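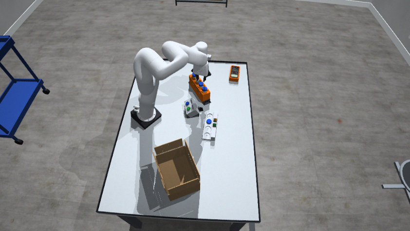 Sobre Pistden

Pistden es un laboratorio independiente de calibración y ensayo de instrumentos de pesaje y medida de volumen. Trabajamos para plantas de alimentación, farmacia, química fina y gestión de residuos. La actividad se reparte entre dos sedes: la de Rerno, donde están las salas de masa y de volumen, y la de Sastach, que concentra el servicio de campo y el almacén de pesas patrón de gran capacidad.

Origen

La empresa se constituyó como taller de reparación de balanzas mecánicas. La reparación dejó de ser la actividad principal cuando los clientes empezaron a pedir certificados con incertidumbre declarada, algo que un taller sin patrones trazables no podía emitir. Marius Bratu, técnico de banco en aquella etapa y hoy director técnico, redactó los primeros procedimientos internos de calibración de balanzas. Varios siguen en vigor, con revisiones.

El taller se mantiene como servicio auxiliar. Ajustamos y reparamos equipos cuando el resultado de una calibración lo aconseja y el cliente lo autoriza por escrito. En esos casos se entregan los datos anteriores y posteriores al ajuste.

Ámbito de trabajo

Masa: calibración de pesas y juegos de pesas, balanzas analíticas y de precisión, básculas de plataforma, tolvas de pesaje y básculas puente.

Volumen: calibración gravimétrica de pipetas de pistón, buretas, matraces aforados y dispensadores.

Condiciones ambientales: calibración de termohigrómetros y caracterización de cámaras climáticas y estufas. Este servicio se presta únicamente en las instalaciones del cliente.

No calibramos instrumentos de presión, par de apriete ni magnitudes eléctricas. Las solicitudes en esos campos se devuelven con una indicación de laboratorios que sí los cubren, sin comisión por nuestra parte.

Instalaciones

La sala de masa de Rerno dispone de control de temperatura y humedad, con registro continuo y alarma fuera de horario. Los comparadores descansan sobre bancadas desacopladas de la solera del edificio. Los instrumentos recibidos pasan por un periodo de estabilización térmica antes de cualquier lectura; la duración depende de la masa nominal y de la clase, y figura en la hoja de trabajo.

La sala de volumen es contigua y comparte el sistema de climatización, aunque trabaja con una consigna de humedad más alta para limitar la evaporación durante los ensayos de pipetas de bajo volumen.

En Sastach se guardan las pesas de fundición y los bloques para básculas puente. El vehículo de carga sale con las pesas ya verificadas y precintadas – el número de precinto se anota en el parte de intervención.

Trazabilidad y certificados

Todos los patrones de referencia se calibran externamente según un plan de recalibración que se revisa cada año en marzo. Los patrones de trabajo se comparan internamente con los de referencia. Cada certificado indica el patrón empleado, las condiciones ambientales, el método, los resultados con su incertidumbre expandida y el factor de cobertura.

La declaración de conformidad con una tolerancia es opcional. Si el cliente la solicita, la regla de decisión se acuerda antes de empezar y queda reflejada en la oferta. No aplicamos reglas de decisión a posteriori.

En el último ejercicio emitimos 1.812 certificados. La mayor parte correspondió a balanzas de laboratorio y pipetas.

Equipo

La plantilla es de 23 personas, entre personal de laboratorio, técnicos de campo y administración. Oana Dumitrescu es la responsable de calidad y coordina las auditorías internas, la cualificación del personal y las intercomparaciones. Un técnico nuevo no firma resultados hasta haber completado la cualificación en cada procedimiento por separado – la autorización en balanzas no habilita para pesas, ni a la inversa.

Imparcialidad y confidencialidad

Pistden no vende instrumentos de pesaje ni cobra por recomendar fabricantes. Los datos de calibración pertenecen al cliente y no se facilitan a terceros salvo obligación legal, que se comunica al interesado cuando la ley lo permite.

Gestión de equipos

Desde la compra del fondo documental de Fitzgerald, antigua firma de mantenimiento de básculas industriales, conservamos esquemas y manuales de modelos descatalogados. Los clientes con contrato pueden consultarlos previa petición.

Recepción de equipos

Los instrumentos se entregan en Rerno, con cita, en su embalaje original o en otro equivalente. Los equipos que hayan estado en contacto con sustancias peligrosas deben llegar acompañados de la declaración de descontaminación firmada. Sin ella no se abre el embalaje. Los martes no hay recepción por la tarde.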